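Notebook, two-arm flower task
Ullmont build room, March

Picking up from the last entry. The left wrist cable was catching on the elbow whenever the arm folded in past the midline, so the first hour went on that. I took both clips off, let the cable run in a bigger loop over the top of the wrist, and put one clip back lower down on the arm. It looks untidy. It no longer pulls tight at full wrist rotation in either direction, which I checked by hand with the motors off and then again at slow speed. If anybody wants it neater, please leave the slack where it is and only tidy below the elbow.

Task for the Prendton meet is unchanged from the sheet: take stems out of one vase, one at a time, and put them into another one. Both arms have to be used. The vases must still be standing at the end. We get 5 minutes of run time and can restart once. Stems dropped on the table count against us but don't end the run. The team decided at the start of term to use dried flowers for practice, and I still think that was right, though they make a mess. Dried grass sheds every time a finger brushes it.

Homing

Right arm homes fine. Left arm homed with the wrist turned too far on two starts and was fine on the rest. I first blamed the cable, but it did it once after the cable was fixed too. Ghoneim's log script shows the wrist joint reporting its old angle for a moment after power-up before it settles. We were sending the home command inside that window. Put a 3 second wait in the start script, before the home command. No bad homes after that. It is a patch. The proper fix is to read the angle until two readings in a row agree, and then send the command. Left a note in the start script where that should go.

Gripper

Fingers are the black tapered ones again on the right. The wide flat pads we tried last month held a stem well enough but knocked the neighbors every time they went into the bunch. With the tapered ones you can get between two stems if you come in at an angle. The cost is a small contact area, so the stem can swing around in the grip like a needle on a dial, and once it has swung, the left arm doesn't know where the bottom end is.

Things tried today for the swing:

Closing slower. No difference that I could see.
Gripping lower on the stem. Better, but the finger tips get close to the rim of the vase and the margin is thin.
A wrap of heat-shrink tube on each finger tip. Best of the lot. The stem still turns but it takes a real knock to start it. The tube creeps off the end after a while because of the taper. Tried a dab of glue under it on one finger and left the other one plain, to compare next time.

Gripping force is set at 13 in the config, whatever that unit is. Above that the grass stems flatten, and a flattened stem won't drop cleanly when the fingers open. The rose stems could take more. I don't want two settings until single-setting runs are boring.

Right arm approach

The old approach came straight down from above. With a tall bunch that means going through the leaves, and the eucalyptus gets pushed over and takes everything with it. New approach comes in from the side, low and level with the table, fingers open, and then tips down for the last bit. I taught it by hand in five points. The third point is the one that matters. If the elbow is too high there, the forearm has to drop while it is reaching and the finger tips trace a curve toward the vase. With the elbow low the tips travel close to a straight line.

Ran the path empty first, with the vases off the table. Then with the vases on, but stopping short. Then the real thing.

One thing I did wrong: I taught the points with the back table pushed up against ours, and then somebody leaned on it and both tables shifted. All the points were out by a finger's width. Spent a while thinking the calibration had gone before I noticed the tape marks on the floor no longer lined up. Tables now go back to the tape before every session. Please check this first when things look off.

Setup for the afternoon runs: small white bottle vase as the target, twisted vase with the bunch in it as the source, further back on the table. Target starts empty. I moved the bottle vase toward the middle so both arms could reach it without crossing.
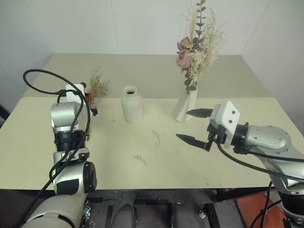

Krešimir Dumitrescu

The bottle vase may be a bad choice. The mouth is narrow, so there's little room for error at the end of a swing, and with a light vase any touch on the rim matters. The rules only say that the target must be a vase and must stand on its own. Wandov school used a wide jar at the last meet and nobody objected. Against that, a wide mouth lets the stems lean out and fall, and then they count as dropped. I'd like to try something in between before we settle. There's a squat one in the supply closet with a chip in the base that would do for a test.

Runs

First run, right arm reached the bunch, closed on a grass stem, lifted, and the stem came up with a second one tangled in it. Stopped by hand. I pulled the bunch apart and put it back looser. For the meet we can't arrange the source vase ourselves, so this isn't a fix, only a way to get on with testing the rest.

Second run, clean pick. Swing of the stem was small. Lowered it toward the bottle vase and missed the mouth on the near side. The stem slid down the shoulder. Vase stayed up.

Third run, same pick, moved the drop point back by the thickness of a finger. Went in.

After that I repeated the same move with the same stem, to see how steady it was. It went in most times. The misses were all on the near side, never past the far side, so the drop point could go back a little more. Didn't change it today because I wanted all of the repeats under the same numbers.

The left arm did very little in any of this, and the rules want it used. Plan is for it to steady the target vase while the right arm places. For that it has to come in on the opposite side from the drop and close lightly around the neck. I got as far as parking it to the left, clear of the vases, and checking that the right arm's path never gets near it. Speed for all of this was 40 percent. At 100 the right arm makes the whole table shake when it stops, and I wouldn't run anything breakable like that.

Camera

The head camera sees both vases with the arms in their start positions. With the left arm parked upright it blocks part of the view on that side, including the small sprig we'd stood over there as a second source. That needs thought. Either park the arm lower or take the picture for finding stems before the arm moves up. The second is easier, since the stems don't move until we touch them.

Finding the grasses against the white wall is poor. They're pale, the wall is pale, and the stem finder returns a blob with no clear direction. The roses and the eucalyptus are found every time. Someone suggested hanging a dark cloth behind the table, but we won't have one at Prendton, so I'd be tuning for the wrong room. Better to work from the bottom of the bunch, where the stems are darker and closer together but at least have edges. Ghoneim has a version that does this on saved pictures. Not tried live.

To do

Wait-until-settled check in the start script, replacing the fixed wait.
Compare glued and plain heat-shrink after a full session.
Move the drop point back and repeat with the same stem.
Teach the left arm to hold the neck. Start with the vase held down by putty so a bad close doesn't send it off the table.
Squat vase test.
Ask the organizers if the source bunch will be dried or fresh. A fresh stem weighs more and bends differently, and the force setting would have to be done over.
Brush the bits of dried plant off the table between runs. A crumb under the base of the vase is enough to make it rock.

Powered down with both arms in the rest pose. Config saved under the new name, old one kept next to it. The spare fingers are in the top drawer, left side, in the bag with the short screws.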